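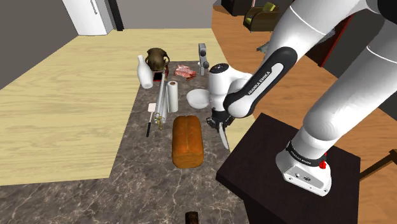
Apr 14, 2023. Sim bench, bread task, knife already in hand.

Ran the Stekine policy again on the marble counter with the usual clutter. The headline number from the Petkov write-up is 381 successes over their evaluation set and I still don't believe it means what we've been saying it means. Their success check fires when the blade crosses the top plane of the loaf's bounding box. It never asks where the edge is pointing. A knife laid flat on the crust would pass.

What I did:

1. Left the policy weights alone and changed only the check. New version wants the blade within 7 degrees of vertical and the edge facing down into the loaf. Same seeds as before.

2. Re-scored the saved rollouts first, before spending any GPU time. Of the 53 I had on disk, 28 survive the stricter check. The old one passed every one of them. Small sample, one loaf, one counter texture, so I'm not hanging a claim on it yet.

3. Went through the wrist view for the grasp. The blade stands up between the two fingers and takes up a good part of the view, with the marble right behind it. My suspicion is that the policy leans on that pale strip against dark stone and hardly uses the bread at all. Would explain why Clorkmont's version fell over when they swapped in a light countertop. 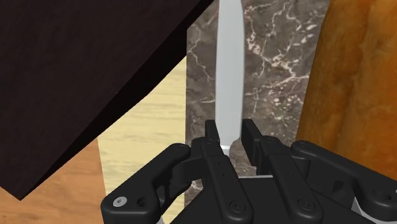
4. Masked the blade pixels in the wrist camera and reran a handful of seeds. Arm wandered. Which fits my story, but masking also puts a flat gray patch where the network has never seen one, so it would probably wander for that reason too. Need a better control. Recoloring the blade is the obvious thing to try.

Ju-won Shin thinks the grasp offset matters more than the background, and wants the knife pose in hand jittered at reset. Fair. At the moment it spawns identical every time, and I can't separate the two effects until that's fixed.

To do: jitter at reset, dark blade vs. light blade, light counter. Ask Jetov whether their loaf mesh has real collision geometry or just a box. Don't quote 381 in the draft until the re-score is done on the full set.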